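Week 6: Two arms, one workspace
Notes by Negin Ahmadpour

Last week we ran one arm from a joint-space policy. This week both arms share a table, and most of the new trouble is in software. Read the Prakik driver notes before the lab and bring your logger from Week 5.

Action vector. Each arm has its own driver process, but the policy sees a single vector: left joints first, then right, gripper last in each block. Keep this order everywhere. If the logger and the controller disagree on it, training will still run and the loss will still fall, and you won't notice until an arm moves the wrong way.

Time. Both drivers stamp their readings when they arrive, using the host clock. The recorder pairs each left reading with the nearest right reading and drops any pair more than 16 ms apart. Don't fill dropped pairs with the previous value. Mark them as missing and let the loader skip them.

Task labels. An episode label is made of a start bowl, a goal bowl and an object. Write the colors in full (red, blue) and name bowls by color, never by side – left and right are kept for the arms.

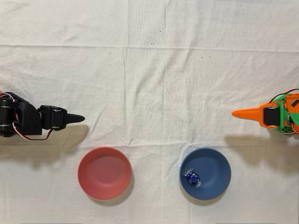 Why not run two separate policies, one for each arm?

Two policies can work when the arms never need the same space. On a shared table each one would have to guess what the other is about to do, and the guesses are worst near the middle, where a collision is most likely. A joint policy sees both sets of joint angles and can learn who yields.

Collision check. The check runs after the policy and before the drivers. It treats each link as a capsule and tests left against right at the commanded pose. If two capsules come too close, both arms hold their last safe command. Holding only one is a common bug in student code.

Training. Start from the Nivix baseline config. Train for 4,000 steps, then look at the validation curve. In Banafsheh Rezaei's runs it was flat after 3,000, so longer runs are rarely worth the queue time.

For the lab
Replay one logged episode in the simulator with the drivers off.
Swap the two arm blocks on purpose and write down what changes in the plots.
Add a unit test that fails when the blocks are swapped.

Hand in the test and the plots – no write-up needed.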